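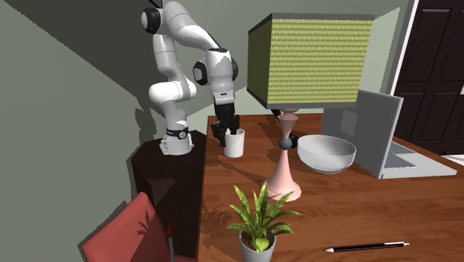 Fake news story got taken as real by the local paper, do I change the label?

Board: Writing Humor > News Parody

marlpit
Posts: 190

I run a small parody news site called the Tetthorpe Lantern. It covers a town that does exist, but the people in the stories are made up. I have been doing it for three years. Most pieces get read by people who live here and their relatives.

In January I ran a story about a pop singer named Zein who was supposed to play the county fair. There is no Zein. The joke was that her publicist, Shireen Gumede, kept issuing statements about how humble she was, and each statement was longer than the last. The final one was 528 words and ended with a list of people she was humbler than. Headline was "Singer's Team Confirms She Will Be Humble Through End of Summer."

The local paper picked up one line from it, the part about her playing the fair, and put it in their events column. They left out the rest. The fair office then got calls about tickets. The fair office called me and they were polite but not happy.

My site has a line in the footer that says everything is satire. The paper's editor says it is too small and that I should put the word SATIRE at the top of each story. I don't want to. I think it kills the joke before the first sentence. But I also don't want the fair office answering phones because of me.

Has anyone changed their labeling after something like this? Did it hurt the pieces?

dunlin_hall
Posts: 65

I label at the top and have from the start. My readers don't care. It is a small gray line above the headline and after a week you stop seeing it. The people who come for the jokes know what the site is already. The label is for the ones who got sent a link by an uncle.

fourthdraft

I disagree with that. A news parody works by sounding like news. The flat opening is the setup. If you put a sign over it saying a joke is coming, then you have told the joke in the wrong order.

Also the paper is at fault here. They ran an item without calling the fair. One call would have done it. You didn't send them a press release.

marlpit

No, I didn't send them anything. Someone there saw it shared.

pollywick
Moderator

A question before this goes further. Was there anything in the line they used that was funny by itself? If they lifted one sentence and it reads as a plain fact, that could be the thing to fix, with or without a label.

marlpit

The sentence was: "Zein is scheduled to headline the Tetthorpe County Fair this summer, according to her publicist Shireen Gumede." So no. It was there to set up the statements.

pollywick
Moderator

Then I would look at that. You wrote a sentence that could be true about a real event that has a real phone number. Everything else in the piece is silly, but that sentence isn't, and it is the one that traveled. I try to keep my made-up people out of real venues. Make it the Tri-County Gravel Festival and you don't lose a laugh.

fourthdraft

You lose the laugh of it being our fair, though. Local satire is local. People in Tetthorpe know what the fair is like, where the stage is, which side smells. The gravel festival is a generic funny name and it belongs to every site.

pollywick
Moderator

Fair point on the name, I typed the first thing I thought of. I still think the real event is where the trouble came from.

oldbrasskey

I wrote for Sisness for a while before it closed. We had a rule about this that might help. Every paragraph had to have something in it that could not be true. It didn't have to be the big joke, just a detail. So the sentence above would have been something like "Zein is scheduled to headline the Tetthorpe County Fair this summer from inside a modest hole." Anyone who quotes it has to quote the hole too.

It made us slower. It also made the middle paragraphs better, and those are usually the worst part of these pieces. Most people write a good headline, a good first sentence and then repeat the headline until they reach the length they wanted.

dunlin_hall

I like that rule but I wouldn't do it in the first sentence. The first sentence should be as dry as possible. Second one on is fine.

oldbrasskey

We argued about that too. We had an editor, Jad Obeidat, who took the impossible detail out of the first line about half the time and put it back the other half. I never worked out what decided it for him.

haysel

I'm going to take the other side on the whole story, sorry. The publicist joke has been done a lot. Celebrity is vain, publicist says celebrity isn't. I laughed at the list of people she is humbler than. The rest I could see coming. If you are going to cause trouble for the fair office it might as well be for a piece that says something about the fair.

The fair here (not Tetthorpe, two counties over) books the same three tribute acts every year and acts surprised by it. That is a story. A singer who doesn't exist being fake-modest is about nobody.

marlpit

It isn't my best one. It was the most read, for the wrong reason.

I don't agree that it was about nobody. It was about the way statements get written. I used to write them for a hospital system. You start with one sentence that is fine and then six people add to it.

haysel

Then I would have set it at a hospital. You know what those meetings are like and I don't, and I'd read that.

fourthdraft

Seconding the hospital. Though if you put it at a real hospital you will get a much less polite call than the one from the fair.

tansy_row

I do a parody column in a printed newsletter and I had this happen with a story about a parking garage called the Oklow. I wrote that it would be charging by the mood of the driver. Two people wrote in to complain about the garage. One had a coherent argument. There is no Oklow garage and the newsletter had "humor page" printed across the top of that page in large type.

So the label does not do as much as people think. Some readers will skip it no matter where you put it. I would add it anyway. When someone calls you, it is easier to say "it is labeled at the top" than "it is labeled in the footer." That is the main use I have gotten out of it.

dunlin_hall

Yes, same. It is mostly for the phone call.

fourthdraft

That is an argument for doing it that has nothing to do with readers. I would respect it more if people said so at the start.

tansy_row

I did say so. I said it in my first post here.

pollywick
Moderator

Keep it friendly please.

marlpit, one thing that hasn't come up. When a story gets shared, what shows in the preview? On a lot of sites it is the headline, the first line and the site name. Tetthorpe Lantern sounds like a newspaper. If the paper's staff saw the preview and never opened the page, a label above the headline might not have shown up for them either. You might be able to put it in the site name that goes in the preview and leave the page alone.

marlpit

I checked and you're right. It shows the headline, then "Zein is scheduled to headline the Tetthorpe County Fair this summer," then Tetthorpe Lantern. It looks like a normal news item. I hadn't seen it from that side because I never share my own links.

I can change the name in the preview to "Tetthorpe Lantern (satire)" without touching the page. I think I'll try that first. I'm also going to take the fair out of the Zein piece, or at least out of that sentence.

oldbrasskey

If you edit the piece, put a note at the bottom saying it was changed. Sisness used to write the corrections as jokes as well and they got more mail than the stories did. Up to 13 letters on one correction, which was a lot for us.

haysel

"An earlier version of this story said the singer was humble at the county fair. She was humble at a different location."

marlpit

Can I use that?

haysel

Go ahead. You don't need to credit me.

fourthdraft

I still say leave the page alone and let the paper make a phone call. But the preview change seems fine. It doesn't touch the writing.

dunlin_hall

Did the paper ever run a correction on their end?

marlpit

They did. It said the fair has not announced a headliner. It did not mention me or Zein. The fair office got a few more calls after that, asking who the headliner was going to be.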